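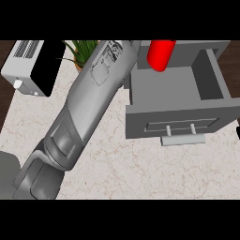
I have stopped believing product labels that promise a thing will pay for itself. My latest run-in was with a countertop water filter called the Welora, which the box said would save the average household 500 dollars a year. Average what, exactly? We drink tap water and always have. You can print anything on a panel with a rounded outline and a few small black markings, like the decal up near the top of that gray arm, and people will take it for a specification. I do it too. I saw a neat little table on the Welora box and had my card out before I'd read the second row.

So I did the math at the kitchen table in July. The savings only work if you were buying bottled water every day, at airport prices. The replacement cartridges weren't in the table at all.
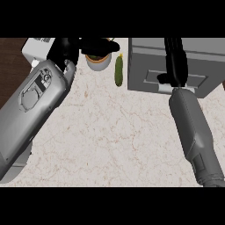 Does a filter like this ever pay for itself? Only if you were already spending a lot on bottled water, and then a cheap pitcher would get you there sooner.

Elspeth Munro wrote to tell me her Stumer has been great and I'm being a grump. Maybe. She also says the water tastes "rounder," and I'd like to see her pick it out with her eyes shut. Mine is going back if I can find the receipt.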